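The Returns Season

The town of Otbridge has one parcel counter, and every March it fills with people sending back the person they meant to become. Running shoes, bread machines, a wetsuit bought in a fit of January. The line goes out the door and past the bakery, which does very well out of it.

I have stood in that line more than I'd like. Last year I mailed back a Keskinen rowing machine that came in three boxes and left, somehow, in five. The refund took 60 days. The rowing machine had taken one afternoon to defeat me.

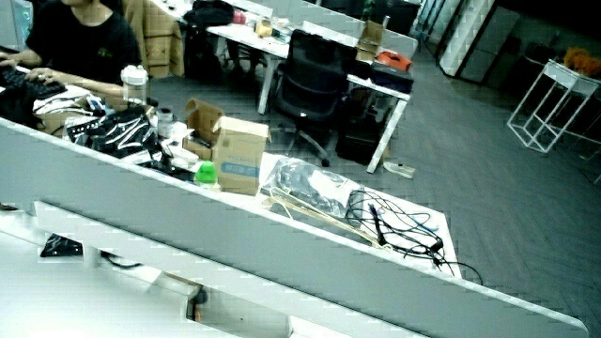 Stores used to make returning things a small humiliation. You needed the receipt, the tags and a story. Now Dultetti, which sells mostly lamps, sends a label before you've decided whether you hate the lamp. Almost 1,000 people in our county used one last winter, and I'd guess half of them bought another lamp the same week.

My neighbor across the hall has given up on sending anything back. Her closet holds a Teltano pasta maker, a second pasta maker bought to replace it, and a folding kayak. She says the kayak is for the lake. We are 445 miles from the lake she has in mind — she has checked.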